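Speaker notes — catch reporting on the Mivbridge estuary
Tuesday, January 7, 2020
Slot: 20 minutes plus questions. Slides advance on the click, no animations.

Slide 1. Title
Give name and affiliation. Say that the talk covers reporting of protected and size-limited fish by recreational anglers, lower estuary only. The upper river is under a different permit and is left out.

Slide 2. Study area
Mivbridge ramp to the Jalline channel marker. Tidal, brackish, average depth at low water under two meters over most of the flats. Water is dark with tannin from the swamp drainage, so fish are often identified only once they are at the boat. Keep this short. Most of the room has run that channel.

Slide 3. What the rule says
A prohibited species has to be released at once, in the water where possible. An undersized fish of a legal species also goes back. The rule covers possession. It says very little on handling time, and that gap comes up again on slide 7.
Read the definition of possession from the slide. Do not paraphrase it, people argue with the paraphrase.

Slide 4. Where reports come from
Three channels: the phone line, the ramp card and the web form. The set has 364 reports after duplicates were removed. A duplicate means same date, same stretch of water and same species group. Two witnesses on one dock will often give different lengths for the same fish, so length was not used for matching.
Of the 364, 240 came by phone. Ramp cards are the weakest channel in number but the best in detail — they have a tide box and people fill it in.

Slide 5. Identification errors
Main confusion is among juvenile sharks under a meter. Witnesses tend to name the species they have heard of. A bull, a blacktip and a lemon of the same size all get reported under one name in summer.
Features that hold up in a poor phone picture: relative position of the first dorsal fin, size of the second dorsal against the first, snout shape from below. Color does not hold up. Neither do bars or spots once the skin has dried.
If asked: a report with no species is still usable. A report with a wrong species costs more time.

Slide 6. Delay between event and report
Median delay is two days. Most late reports follow a picture being passed around online, and the person reporting often did not see the event. Mark these as secondhand. They stay in the set but are not used for location.
Pause here and check the clock. Should be at the halfway point. If behind, skip slide 8.

Slide 7. Handling time
The figure to give is 70 seconds out of the water, as the cutoff used in our coding. State clearly that it is a coding cutoff and has no legal standing. Longer than that goes in the extended group. Time was taken from video only, never from witness memory.
Mention air temperature as a confounder. March reports and midsummer reports should not be pooled.

Slide 8. Tag returns (optional)
The Isitz tag is printed with a number and a phone line. Fouling covers the print within one season on fish that hold near the oyster bars. Ask anglers to scrape the tag with a thumbnail and leave it in place. Returns without a number were dropped.

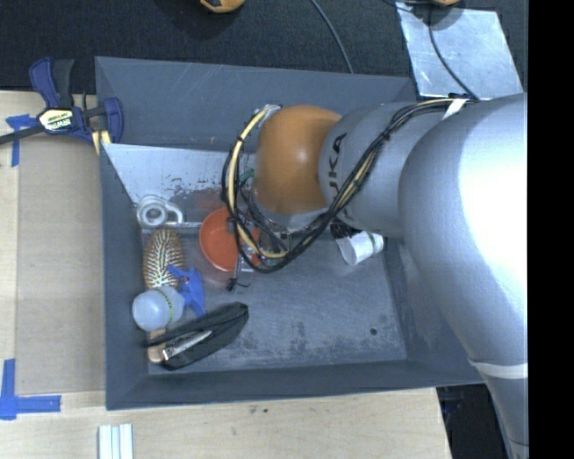 Safavi asked after the practice run whether the phone line should be closed, given that the web form records position without any effort from the caller. Add an answer to slide 9.

Slide 9. Recommendations
Keep the phone line. The older ramp users do not use the form, and dropping the line would lose reports from the Jalline side, where signal is poor and people call once they get home.
Add the tide box to the web form.
Print the shark outline card with the underside view first.
Ask for the original picture file, since forwarded copies lose the time stamp.

Slide 10. Contact and questions
Leave the reporting number up during questions. Likely questions: penalties (refer to the enforcement desk), names of boats (not released), whether the data can be shared — yes, by written request, with ramp names removed.
Spare outline cards are in the blue folder. Hand them out at the door.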